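Brilivine Support
Ticket: Card filing cell, right gripper stalls at the sleeves
Site: Balville
Status: Open, waiting on customer

Hello again, and thank you for being so patient with me last time. I promised I'd write it all down properly, so please forgive the length!

The job is the card wallet one. The arms open the blue wallet, work the plastic sleeves, and the three VIP cards go in and out of the clear stepped stand. It ran beautifully through March. Now the right arm gets as far as the sleeves, closes, and stops with a grip fault (code 43 on the Halliday controller). The left arm carries on for a moment as though all were well, then waits for its partner, and there the pair of them stay until I press reset.

What I've tried so far:

Restarted the controller and both arms. No change.
Ran the homing routine twice, the second time with the table cleared. Both arms came home nicely.
Wiped the fingertips with a dry cloth, in case they were slipping on the plastic.
Lowered the grip force from 16 to 12. It got through one whole cycle and I was so pleased, and then it faulted on the next.
Swapped in a different set of sleeves from the same supplier (Cotico). Same fault, same spot.

The log says the fault comes at cycle 175 after a fresh start, or very near it, which seems odd to me if it's only a matter of sticky plastic. After the first one it happens nearly every time. I haven't touched the elbow or wrist cables, and I've left the covers on, as you asked. The stop button is within reach whenever it's running and I've kept my hands well out of there.

Views of the work from the wrist and from the fixed cameras, in case you can spot something I've missed:

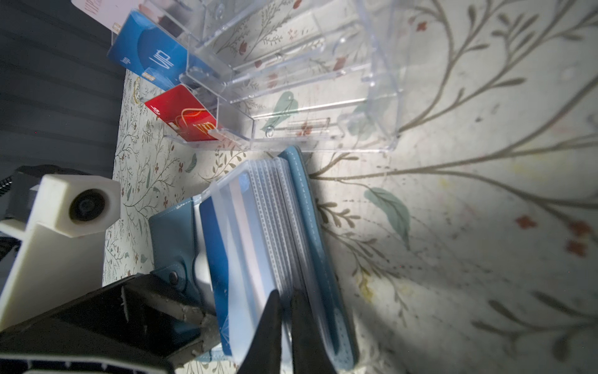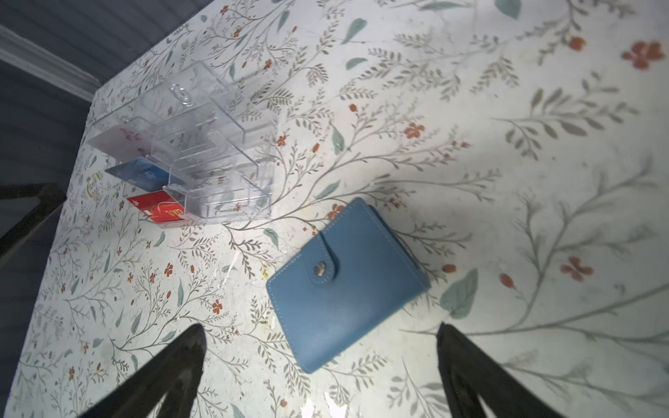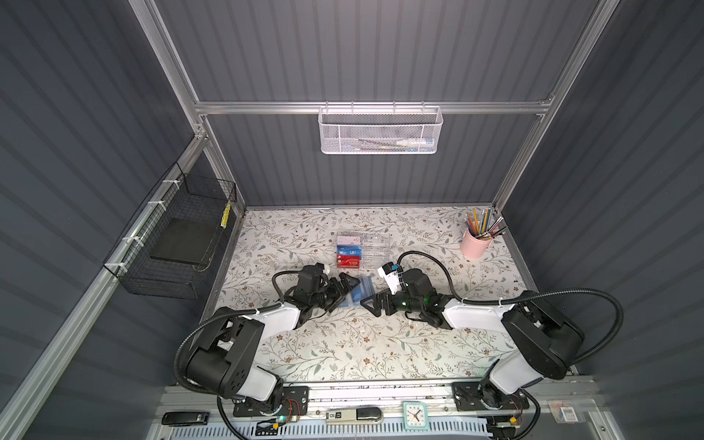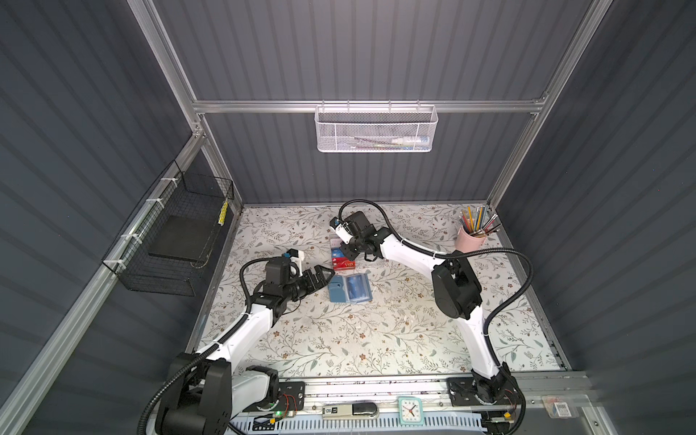

Brilivine Support: Thanks for such a thorough write-up, it saves us a lot of back and forth. A fault that turns up at the same cycle after each restart makes me think of the motor warming up before I'd blame the sleeves. Could you please put the force back to 16, let the arms rest with the power off for an hour, then send us the temperature log from the right gripper? Leave it switched off overnight until we've had a look.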